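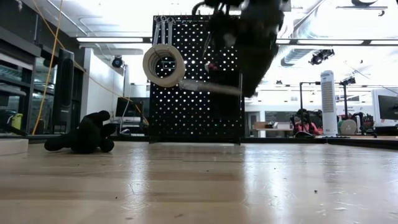
Three wrenches and a roll of white tape on a black pegboard.

What is a pegboard?
A pegboard is a flat panel full of small holes. The holes are set in rows. You push a peg into a hole, and then you can hang something on it. If you want to move a tool, you pull the peg out and put it in another hole.

Wrenches hang well because they are long and flat. Tape hangs well too. The peg goes through the hole in the middle of the roll.

Long, thin things can be harder to hang. Some need a clip or two pegs side by side.

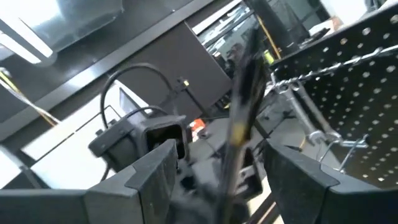
Try it at home
Ask a grown-up for a small pegboard and 4 pegs. Hang up your scissors first.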